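The Hamper Problem

Jan 27, 2025

Every December my building does a gift basket draw, and every December I say I will not be drawn into it, and then Hedvig Boström from the second floor leaves a list under my door with my name already on it in pen. This year I was down for "dry goods and assembly." Assembly, I have learned, means you own the mess.

The donations turn up in boxes. People are generous, and people are also using the occasion to clear out their pantries. I have been handed a tin of chestnuts that predates my lease. I have been handed a jar of Plinora relish with a different relish in it. This round there was a good deal of Surnetti shortbread, which everyone buys and which I have never seen anyone eat, and a sachet of something called Nellard that might be gravy and might be for fish tanks.

Sorting it is the bit I secretly like. Snacks in one carton, tins at the back of the table, anything with a soft bottom or a strong smell out on the balcony until it can be discussed. I had planned to do the whole lot in an evening with the radio on. It took four, one of which was mostly spent looking for the scissors.

My trouble is always the basket. A box is an honest object. It has corners, you put square things in the corners, you close the flaps and you go to bed. A round wicker basket has no corners and a great big handle across the top, so whatever is tallest has to go in at an angle and comes out again the moment somebody picks it up. It looks lovely with nothing in it, and I have seriously considered raffling it that way.
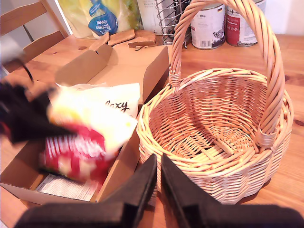
What do you put in the bottom of a round gift basket so things don't sink?

Crumpled paper, and more of it than seems reasonable. Newsprint works, or a tea towel folded over a wad of packing paper if you want it to look as though you meant it. Heavy tins go in first, close to the middle, with the light packets leaning on them.

I got that from Rahel Baumgartner, who used to do the Christmas orders at a deli and packs a hamper the way other people park a car. She came by on the second evening, took everything out of the one I'd finished, and put it back in so that it all faced the same way. It looked like a different basket. It also turned out to have room for two more tins, which I found insulting.

Her other rule is that nothing goes in unless you'd be pleased to find it. I pointed out that this would rule out most of the tins and all of the fish gravy. She said yes. We compromised by starting a second box, labelled "for the food bank, check dates," and a third box with no label that is still in my hall.

Then there is cellophane. I bought a roll of the Kuster stuff, 10 metres, on the grounds that I would never have to buy it again, and used up nearly all of it learning how. You want a square a good deal bigger than you think, with the basket in the centre and the corners brought up to meet over the handle. What you get, if you're me, is a sort of shower cap. Put the ribbon on tightly and trim the top afterwards, when your nerves have settled.

We sold 114 tickets in the end, at two dollars each, and the colour of the tickets matched nothing, as is traditional. Hedvig ran the draw in the lobby in a hat. The big one went to the man in number 15, who told me he doesn't really eat snacks. I helped him carry it to the elevator. The shortbread fell out by the mailboxes.

So it's late January and I'm only now getting the last of it off my kitchen table. I can report that wicker sheds, that ribbon ends get into a vacuum cleaner and stay there, and that the empty cartons flatten much better if you cut the tape first instead of standing on them in socks. I've kept one basket for myself. It has onions in it at the moment.

Hedvig has already asked whether I'd be free to do Easter.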